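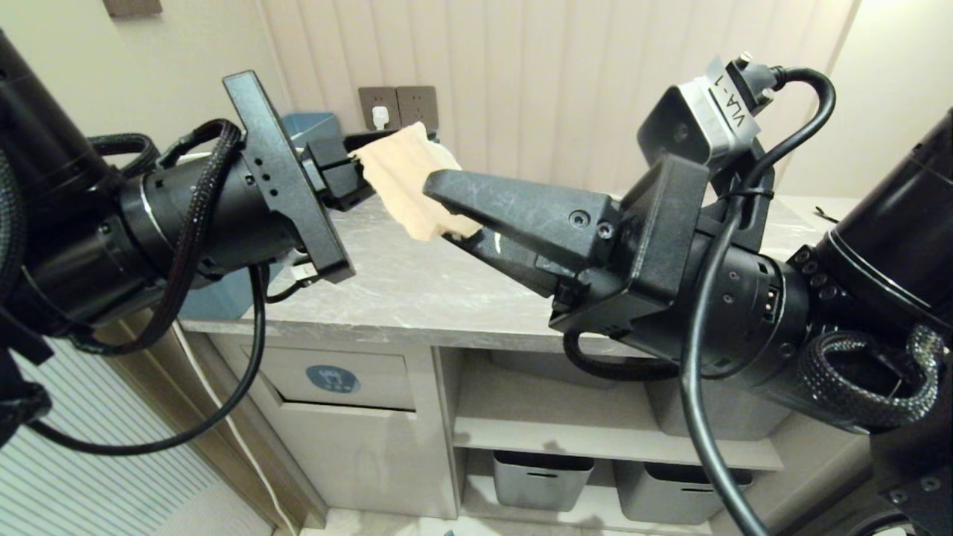 *Un paño beige, arrugado, sujeto por una pinza negra.*

## Cuidar los paños de cocina

Cuando llegué a vivir en Bradosside, yo lavaba los paños de cocina junto con las toallas y los calcetines. Después de dos meses olían mal incluso recién lavados. Mi vecina me explicó varias cosas, otras las aprendí con los errores, y ahora las escribo para quien las necesite.

### Antes de lavar

- Sacuda el paño fuera de la ventana. Las migas mojadas se pegan en la goma de la lavadora.
- Si tiene grasa, ponga una gota de jabón de platos sobre la mancha y frote tela contra tela. Espere 6 minutos.
- Las manchas de té y de café salen mejor con agua fría primero. El agua caliente las fija, según mi experiencia.
- No guarde un paño mojado en el cesto. Cuélguelo primero, aunque sea en el respaldo de una silla.

### El lavado

Los paños de algodón blanco los lavo a 60 grados y los de color a 40. Lino, siempre a 40. No uso suavizante: deja en la tela una capa y después el paño mueve el agua por el plato pero no la recoge.

Para el mal olor que no se va, pongo los paños en un cubo con agua caliente y 2 cucharadas de percarbonato, toda la noche. Solamente algodón blanco. Una vez lo hice con un paño rojo y perdí el paño.

### Secar y doblar

Los cuelgo por el lado corto, bien estirados con la mano. Así casi no necesitan plancha. En junio se secan en una tarde; en invierno los pongo cerca del radiador, no encima.

Para el cajón los doblo en tres a lo largo y luego los enrollo. Un paño de 64 centímetros queda como un rollo pequeño y se ve cada uno sin levantar los otros.

### Los viejos

Un paño con agujeros todavía sirve para los cristales o para el aceite de la bicicleta. Yo los corto en cuadrados de 32 centímetros y los tengo en una caja debajo del fregadero. Los que usé con aceite los seco extendidos al aire libre antes de tirarlos, nunca hechos una bola.

Ruoxi Tang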